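Wrist view on the second monitor at the Cavirar open day: how is distance judged?
Posted by Karakaya, 29/03/2018

I attended the open day in Monau. The demonstration was soft toys and a wicker basket. The second monitor showed the wrist view, and the gripper hardware takes up a large part of it. How does the operator judge distance with that much metal in the way?
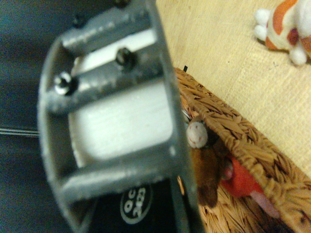 Replies

Tove Juhl
The bracket is rigid to the camera, so it stays at the same place in the view and can be masked out. It will be blurred, being inside the near focus limit. Distance is best judged from a second, fixed camera. On our cell at Flurnia the fixed one sits 900 mm above the table and the wrist view is used only for the last 64 mm of approach. A woven rim is a good target for this, as the weave gives plenty of texture. Plain plush is worse.

Check the wrist calibration after any change to the bracket screws. We recheck every January as well.

pell176
No idea about the calibration but you get used to it. Took me 6 tries on ours. Ask them for the setup sheet, they emailed me one.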